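March 5, 2024 — notebook, back bench

Adhesive trials, continued. I meant to write this up last night and fell asleep over it, so what follows is from my scribbles on the back of a Hoarau delivery slip, and if a detail looks odd please ask me before you copy it into the shared log. We are still chasing the same question, namely why the hide glue we mix in winter holds a chair joint so nicely and then turns lazy on us come March.

Plastic bins stay on the brown table, please.
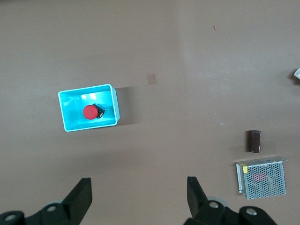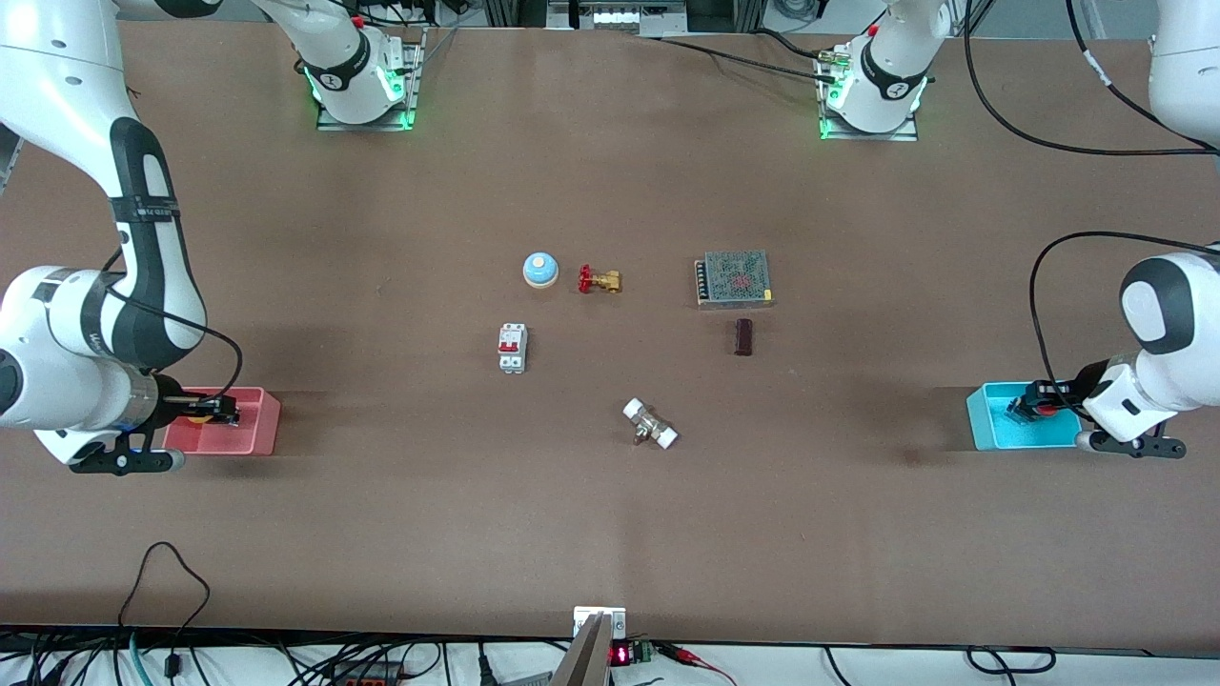 Bernadette Boyer wrote in the margin of my last entry that I should stop blaming the weather and look at the soaking time, and she may very well be right, bless her. Her view is that we got into the habit of soaking the granules overnight when the shop was cold, and that the same overnight soak in a milder room lets the glue start to go off before it ever sees the pot. She also asked whether anyone had smelled it, a fair question to which I had no good answer at the time.

So this morning I smelled it. Batch 74, which had been sitting since the evening, was a bit sour. Batch 77 I soaked for only 2 hours, in cold water from the tap, and it smelled like nothing much, just faintly of barn, as it should. Both went into the pot at the same setting and both came up to a nice ribbon off the brush. I would not have told them apart by eye.

Then the joints. I cut mortise and tenon pairs from the leftover ash (the same board as last time, the one with the wavy grain toward one end, and I kept clear of that end). I warmed the pieces on the radiator first — Solène keeps telling me I skip this, and I do — brushed both faces, clamped lightly and left them alone. I am leaving them until tomorrow before I pull anything apart. Loïc wanted to try one after lunch and I hid it from him behind the varnish.

A note on the glue itself, while I remember. The open bag is the Rostel, lot 3277, and the new one from Grullis is still sealed. Please don't open it until the Rostel is finished or we'll be comparing two things at once and learning nothing from either. If you absolutely need glue for a customer's piece, take it from the jar on the window side and write your initials on the lid.

The thermostat on the old pot drifts. I had the candy thermometer in there the whole time and was nudging the dial back every little while, and I'd feel happier if we could borrow the good pot from Delphine for a week. I'll ask her. I have owed her a phone call since she lent us the veneer hammer anyway, and the hammer ought to go home too, come to think of it.

Still to do: pull the ash joints and photograph the broken faces, look for bare wood or torn fibers and note which. Repeat with a soak somewhere in between, maybe with the jar in the fridge overnight, as that was Bernadette's other thought. Find out if the Prullell chairs can wait until we know more. The owner was very kind on the phone but she does have people coming for dinner, and six of them will want somewhere to sit.

Brushes are washed and hanging. Pot is off, I checked it twice.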